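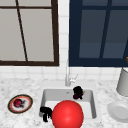

Fig. 1. Simulated kitchen, gripper at the front of the sink, red sphere.

Zuvari kit review, Wednesday, December 1, 2021
Present: W. Tomaszewski (chair), P. Navaratnam, J. Gazi
Apologies: C. Howlader

1. License. Quote stands at 510 per seat, 2 seats. Gazi to ask whether the sink tasks are included — the price sheet is unclear.

2. Trial. Navaratnam requested 2,000 episodes before any decision. Agreed. 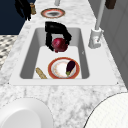

Fig. 2. Red onion held over the basin; plate, eggplant and bread below.

3. Grasp logs. Format differs from Sindetti. Converter needed. Action: Navaratnam.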